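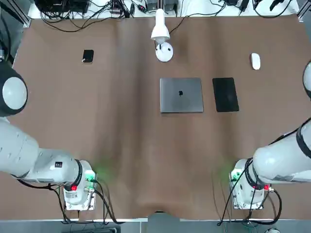
Laptop, tablet, lamp and mouse on the bench at Hundbridge, arms down at the near side.

I've been on the returns bench at Hundbridge for nine years. When an office closes or moves, the kit comes back to us and we sort it, check it and put it on the right shelf. Lamps, laptops, mice, tablets, whatever was on the desk. In February we got the two arms, and people keep asking me what it's like, so I'm writing it down once.

Nobody lost their job over it. I'll say that first as it's what my sister asked. There were four of us on the bench and there are still four on the team, but only one of us stands at it for any length of time. Charito has moved over to testing, which she had wanted for ages. I do mornings with the arms and afternoons on the paperwork, and I'd swap the paperwork back tomorrow.

The main change is in what you pay attention to. I used to pick up a laptop and know from the weight and the hinge if something was wrong with it. Now I set things out on the brown cover, stand back and watch. You find yourself listening to the motors. Hidayah says she goes home with a stiff neck now where she used to have a sore back.

We also had to learn to lay things out properly. Before, I'd tip a crate out and work through the heap. The arms want space between items, and they don't like a laptop half under something else. The lamps are a nuisance as well – if one is switched on, the glare on the table is enough to bother me, never mind a machine.

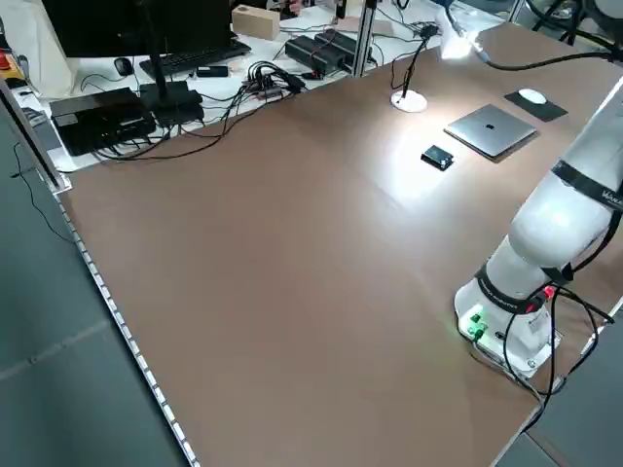 What I'd tell the Killey depot

Killey are getting theirs next and Moataz asked me for notes. My notes were short. Put the people who already do the job in the room when it's set up. We weren't asked until the second week, and by then the shelf order had been fixed in a way that made no sense to anyone who had ever carried a crate.

Agree who is allowed to stop it, too. On our bench it's anybody, and you don't have to explain yourself afterwards. That took a meeting, but it was worth having.

And don't set a target straight away. We were given 150 items a shift and we were doing 63. It made for a bad month, and the figure was dropped in the end. Small black items are still slow going. I could do them faster by hand and some days I have to put my hands in my pockets.

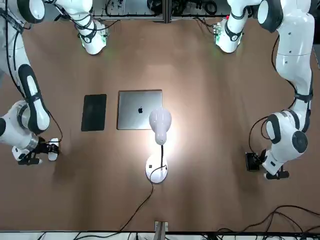 Godfrey thinks I'm being too kind about all this. His view is that the bench was where new starters learned the trade, and if they only ever watch, they won't know a bad hinge when they feel one. I haven't got an answer to that. We've asked for one morning a week with the arms off so the new ones can handle the stock themselves, and we're waiting to hear.

Jun 2, 2018
4 comments
9 shares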